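Ostum open day moves to Karaca after paddock row

Quick one before we head out again. The Ostum tuner day is still on. It's moved, though, and half the people who bought tickets don't seem to have had the email, so read this before you set off on Wednesday.

The old site at Traltska is out. Landowner wants the paddock back for resurfacing, the organisers wanted it for one more year, and the two sides have been going at it since January. Last week it got settled, badly. The whole lot goes to the old airfield at Karaca instead. Longer drive for most of us, better tarmac by all accounts, worse toilets.

Volkan Tokgöz, who runs Ostum and whose name is on the permit, rang us from the van. "We lost the paddock, we didn't lose the event," he said. "Same cars, same clubs, same burger stall. Tell people to look for the Karaca turning and ignore any old signs for Traltska, we haven't got round to taking them down."

Tickets carry over. No need to swap them. If you can't make the new place you can have your money back, but you have to ask before gates open, not after. Trade pitches carry over too, although the corner ones have gone and there's been some grumbling about that. 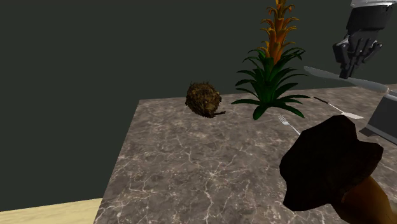

What's running

Entry list is at 90 cars, which is down a bit on last year but the quality is up. The one everyone wants to see is the Cleria coupé, out for the first time since the engine let go on the dyno. New block, new turbo, a lot of late nights. Ostum are quoting 400 horsepower at the wheels and say they've left some in hand for the summer. We'll believe it when we see the sheet, but the last figure they gave us was on the low side if anything.

Suspension is all new as well. Tokgöz told us the old setup was fine on a smooth track and horrible everywhere else, and the Karaca runway has joints in it every few yards, so they've gone softer at the back and put more travel in. He's driving it himself in the morning. After lunch it's passenger rides, over 18s only, helmets supplied. Put your name down at the gate. Last year the list was full inside an hour.

Also confirmed, a pair of hatchbacks from the Traltska lads, one on throttle bodies and very loud, and the estate with the diesel swap that smoked out the marshals last time. It has been told to behave. The drift cars get their own slot at the far end of the runway and won't be mixed in with the grip runs, after complaints from both camps.

Noise

Karaca has houses much nearer than Traltska ever did, so there's a static noise test for every car going on the runway. Fail it and you can fit a bung and try again. Fail twice and your parked up for the day as part of the display. No arguing with the tester, he's doing it for nothing and he's brought his own meter.

Nothing runs before ten. Nothing runs during lunch, which is an hour. Engines off by 4 and everybody out through the north gate by 5, and that bit comes from the council, not from Ostum. If anyone's caught messing about on the road outside, the permit goes and so does next year. It was made very clear on the phone. 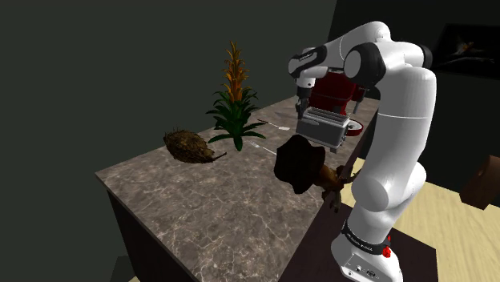
Robot arm over a marble worktop.

Getting in

Come from the east side if you can. The bridge on the other road has a width limit and trailers won't fit, we've seen one try. Low cars should take the ramp slowly, there's a lip at the top that had the front splitter off the Cleria when they brought it over to check the place. (Already repaired. Don't ask him about it.)

Club parking is on the grass if it's dry and on the hardstanding if it isn't. Want to park together, arrive together, they won't be holding spaces. Dogs fine on leads. Bring ear defenders for kids, there are a few pairs at the gate but not many.

Food is the burger stall plus a coffee van, cash for the first one, card for the second. Don't ask us why.

Forecast is dry in the morning with a chance of showers later on. If the runway gets properly wet the passenger rides are off but the display carries on. Any changes will go on the gate board first and then here when we get signal, wich at Karaca is anyone's guess.

Results and dyno sheets up by the weekend, hopefully.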